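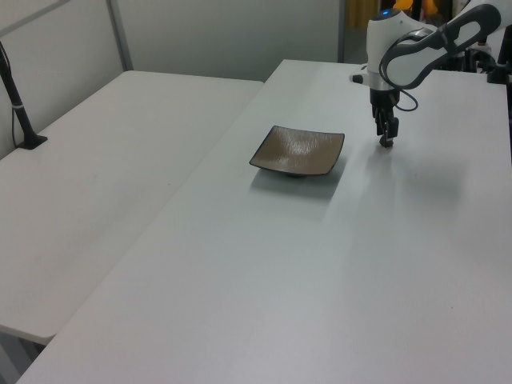 The long white table with a plate on it.

Filed under: Home Heating Oil > Owner's Guides > Wernix Tank Gauge

Section 4. Fitting the gauge and taking your first reading

Do have a cup of tea and read this section through once before you begin, as the job goes far more pleasantly when you know what's coming!

1. Switch off the boiler and close the valve at the foot of the tank. Leave it an hour so the oil can settle.

2. Unscrew the inspection cap by hand (it can be stiff after a wet winter, so be patient with it) and wipe round the opening with a dry cloth.

CAUTION: No smoking or naked flames anywhere near an open tank, please.

3. Lower the float in gently until the collar sits flat, then turn the collar clockwise until it clicks.

4. Press and hold the button on the display for 11 seconds. When the tank symbol stops flashing, enter your tank size in litres and press once more.

5. Open the valve, switch the boiler back on and write down the reading.

NOTE: Below 400 litres the display shows a small drop symbol. We'd order then, especially in February, when the Jedley depot is at its busiest and the tanker can take a few days to reach the outlying lanes.

If the reading jumps about, lift the float out and repeat from step 3. Ifeoma Olatunji on our helpdesk is always glad to talk it over.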